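Minutes of the Bench Cell Maintenance Meeting

Held at Rollov Site, Meeting Room 4, on 11 May 2026

14 shares 3 comments

Chair: Head of Laboratory Operations
Present: Sadao Tamura (cell owner), the Maintenance Lead, the Electrical Technician, the Safety Officer, the Stores Manager, the Trials Supervisor
Apologies: Purchasing

1. Minutes of the previous meeting

The minutes of the February meeting were agreed as a correct record, subject to one change. Under item 3, "left wrist" was to read "left forearm". The Maintenance Lead undertook to make the same change in the cell log.

2. Matters arising

2.1 The spare key for the control cabinet had been returned to Stores and signed for.

2.2 The revised start-up sheet had been issued. The Trials Supervisor reported that two older copies were still in use on the late shift. These were to be withdrawn and destroyed.

2.3 The question of a second emergency stop at the wall side of the table was held over until the Safety Officer had received the drawing from Sekiguchi.

3. Condition of the two-arm cell

3.1 Sadao Tamura presented the condition report for the cell, which covered both arms, both hands and the table. The cell had run for 700 hours since its last full service. No unplanned stop had lasted longer than a working day.

3.2 Right hand. The wrist flange bolts had been checked with the torque driver and marked. One bolt had been found below the set value and was replaced. The meeting asked that the marks be looked at each morning before power was applied, and that any broken mark be reported before the cell was used.

3.3 Left hand. The thumb had shown slow return when closing on thin, flat items. The Maintenance Lead had cleaned the joint and repeated the closing test, with a better result. The hand would stay in service and the test would be repeated at the end of each week until the next meeting.

3.4 Cables. The Electrical Technician reported wear on the outer cover of one cable, caused by contact with the arm housing at full reach. A longer loop had been left at the wrist and the cable tied back. It was noted that too long a loop could catch on items on the table. The Electrical Technician was to write down the agreed length, with a sketch, and place it in the cell folder.

3.5 Calibration. The zero position of both arms had been reset following the service. The Trials Supervisor stated that the right arm had since come down slightly low on taller items. Sadao Tamura considered that the table height entered in the Oleck control software had not been updated after the new top was fitted. He would measure the table at each corner and enter the new figure before any other setting was changed.

4. Cleaning

4.1 The Safety Officer drew attention to crumbs and dust left on the table after trials with food items. Loose matter could enter the finger joints and had been found in the left hand when it was opened.

4.2 It was agreed that the table and any tableware used would be wiped down between sets of trials, with the arms parked and drive power off. Compressed air was not to be used near the hands.

4.3 Fresh produce was to be kept in its wrapping during trials wherever the test plan allowed. The Trials Supervisor asked that split wrapping be replaced at once, and this was agreed.

5. Spares and supplies

5.1 The Stores Manager reported that 41 fingertip covers were held, and that nearly all were of the current pattern. The old pattern was to be kept apart and labelled.

5.2 Tastix had confirmed a delivery time of 6 weeks for a replacement thumb unit. The Chair approved the order. Purchasing was to be told in writing, as it was not represented at the meeting.

5.3 No spare wrist connector was held. Members disagreed on whether one should be bought before a fault had occurred. The Maintenance Lead was in favour, given the delivery time for other parts. The matter was left with the Chair.

6. Actions

Sadao Tamura: measure the table and update the height setting.
Maintenance Lead: amend the cell log; weekly closing test on the left hand.
Electrical Technician: record the agreed cable length.
Safety Officer: obtain the drawing from Sekiguchi; issue the cleaning instruction.
Trials Supervisor: withdraw old start-up sheets.
Stores Manager: separate old fingertip covers; write to Purchasing.

7. Any other business

The Trials Supervisor asked whether trials could continue while the table height was being checked. 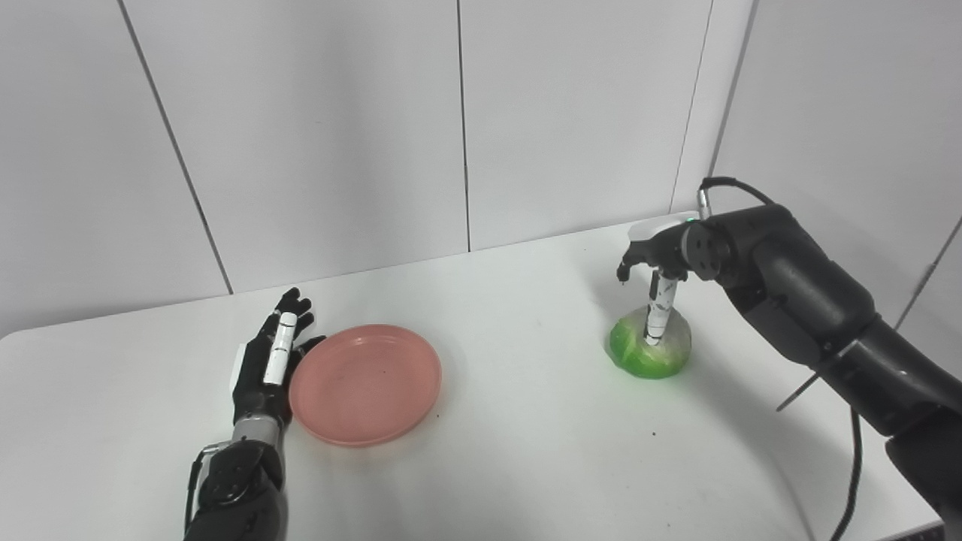 The Chair ruled that they could, at reduced speed and with a second person at the stop button. Full speed would be restored once Sadao Tamura had signed the cell log. There being no further business, the meeting closed.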